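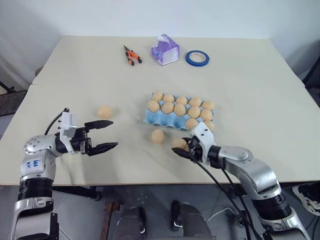

Issue 304, page 7

The Egg Table at Rundia

Lunch at Rundia starts at noon, and by ten past the packing lead has already moved her sandwich aside so she can draw gripper fingers on a napkin. She has worked at this egg packer for most of her adult life, first on the washing line, then in grading, and for the past year as the person who decides what the robot arms should try next. She asked us to leave her name out ("my sister will frame it"), but she didn't hold back on anything else.

"People hear automation and they picture the whole line," she says. "We started with one tray! You have a tray that's partly filled, you have loose eggs next to it, and the arms have to put the eggs where they belong. That's the job. I love that job. It's so much harder than it looks."

The project is called Jomlow, and it covers what the plant calls odd lots: mixed cartons, returns from the farm shop in Serkach, trays that come up short at the end of a run. The big grader takes care of the main flow and has for years. Odd lots were always done by hand, at a table, usually by whoever had the sorest back that week and needed to get off the line.

So what happened to the people at that table? She had clearly been waiting for the question.

"There were four of us who rotated through. All four are still here. Two of them teach the arms now, and they're better at it than the engineers, and the engineers will tell you so." Teaching, as she describes it, means guiding the arms through a fill again and again, then watching them try it alone and marking down where it went wrong. The team got through 2338 fills between January and July. She knows the figure because it's written on the whiteboard by the coffee machine, where anyone can update it.

What surprised her most was having to put her own hands into words. "I'd been picking up eggs forever and I couldn't have told you how. Do I take it by the sides? By the ends? How far do I open my fingers before I get there? Suddenly I'm standing in my kitchen in the evening, picking up an egg, putting it down, picking it up. My husband thought I'd lost it." 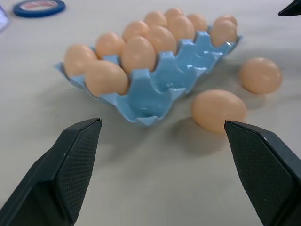 Fingers open, two eggs still to go.

The grip is where she gets most excited. She talks about the textured pads the way other people talk about a new car, and she has strong views on approach angle (low and slow, with plenty of room on both sides). An egg on its side wants to roll, she explains, and an egg beside the tray is worse, since the finger has to fit between the two. "When it gets one of those, the whole room goes quiet, and then somebody whoops. Usually me."

She is just as open about what doesn't work yet. The arms are slower than a person, and she doesn't expect that to change soon. Over 500 eggs ended up in the scramble bucket during the first months. Hamdy, the company that maintains the arms, sends a technician on Wednesday mornings, and for a while everything seemed to break on Thursdays. One of her coworkers also misses the old table, where two people could stand and talk through a shift. "She's right about that," the packing lead says. "You can't gossip with an arm. We moved the stools over by the teaching station so there'd be a place for it again, and that's helped some."

Pay was a sore point too. Teaching wasn't in anyone's job description, and it took until spring to get it onto its own pay step. She pushed for that harder than for any piece of equipment.

Next on her list are the jumbo eggs, which don't sit in the cups the same way. She has a plan for those, drawn on the other side of the napkin, and at twelve thirty she folds it into her pocket and goes back in.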